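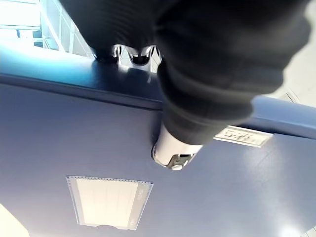 Mine closes along the front and then lifts again at one corner, one user wrote in August, and asked whether the case was finished or whether the rim could be pressed back into shape. It is the most common message we get, so the rim comes first.

Hard Cases: Frequently Asked Questions
Clileck Case Hire and Storage

Why does one corner of my case lift when it is closed?

Check the contents before the rim. In most returns the lift comes from a strap end, a foam offcut or a cable trapped in the groove on the far side, well away from the corner that shows it. Empty the case, wipe the groove all the way along, and close it with nothing inside. If it sits flat empty, the rim is fine and the load is too high. If it still lifts, set it on a level surface and press down on the corner with the flat of your hand. A corner that goes down and stays down only needs the latch adjusted. A corner that comes straight back up is warped.

Can a warped rim be corrected at home?

Sometimes. Close the case empty, latch it, lay it flat in a room at normal temperature and put an even weight of 7 kg on the raised corner. Leave it for 10 days. Do not use a heat gun, a hair dryer or hot water. Heat softens the rim faster than it softens the face and you will end up with a wave in it. A gap that remains after this treatment will not improve with a second round.

What is the difference between the Flirner 220 and the Flirner 366?

The number is the inside depth in millimeters. The 220 takes folded textiles, documents and small instruments. The 366 takes upright bottles, lamps and most kitchen equipment. Rim, latches and hinges are the same on both, and the spare parts are interchangeable. The lids are also the same, which causes some confusion at returns. Please check that the number inside the lid matches the number inside the base before you bring the case back.

How should I clean the flat faces?

Lukewarm water, a little dish soap, a cotton cloth. Work in long strokes in one direction and dry with a second cloth. On a matte dark face, circular rubbing leaves a polished patch that shows whenever light falls on it from the side. The patch cannot be removed. Melamine sponges and kitchen scouring cream do the same thing much faster.

And the rim?

Same water, same soap, with a soft toothbrush for the groove. Grit collects where the raised edge meets the flat face, and it is easy to miss on dark colors. Brush it out before wiping, otherwise the cloth drags it across the face. The rim can be wiped as hard as you like.

Can I remove a label from the lid?

Yes. Warm the label with your hand, lift one corner and pull it back slowly, low and flat. Use dish soap on what remains. We do not accept cases cleaned with acetone. Labels from Grernska couriers are printed on a stock that splits into two layers – soak the lower one under a wet cloth for a few minutes before you try it.

How do I move a loaded case across a room?

Lift it if you can. Two people for anything in a 366. Dragging scratches the underside first and the floor second, and the worst place for both is the line where one floor covering meets another. The edge of the case catches there, the load shifts forward, and the front latch takes a blow it was not built for. Stop short of the change, lift the leading edge over it, then lift the back.
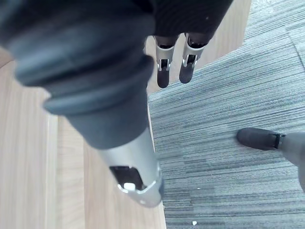
Fig. 2. Change of floor surface within one room.

Does it matter which floor surface the case stands on?

For a day or two, no. For longer storage, choose one surface and keep the whole base on it. A case left standing half on one covering and half on another may be carried on a very small difference in height, and under load the base slowly takes up that difference. The lid then stops closing evenly and the fault gets blamed on the rim. See the first two answers.

Rugs are not suitable for long storage. They hold moisture against the base and hide it.

Can cases be stacked?

Loaded, two high. Empty, as high as you can safely reach. Put the deeper case underneath. Line up the rims so the weight goes down through the edges. A small case placed in the middle of a large lid will dish it.

Can I store a case standing on its side?

Empty, yes. Loaded, only with the hinge side down and the contents padded so they cannot move. Never on the latch side.

My case smells. What should I do?

Open it fully and leave it open away from direct sun. A tray of baking soda inside helps with food smells. It does little for solvent or fuel, and a case that has held either should not be used for textiles again. Remove the foam and air it separately. Foam holds a smell much longer than the shell does, and replacement sheets cost less than the time spent treating the old ones.

Which foam fits which case?

Foam cut for the 220 fits the 366 in width and length, so you can build up the depth in layers. Sithole foam comes with a skin on one side. Place that side down. If you cut your own, use a long blade in one pass and cut slightly oversize. Foam that has to be pushed in lightly will stay where it is put.

Do you rent cases with the foam already cut?

Only for repeat orders. Send a drawing with outside dimensions in millimeters. Photographs without dimensions are not enough to cut from.

What counts as damage when I return a case?

Cracks, warped rims, missing latches, solvent marks and polished patches on the faces. Scuffs on the underside and corners are normal wear and are not charged. Rim scratches are charged only if they interrupt the seal line.

When can I bring a case back?

Any weekday until 4 p.m., except Friday, when the counter closes at noon. Cases left outside the door are booked in the next working day and remain your responsibility until then. Return them latched, empty and dry, with any keys taped inside the lid.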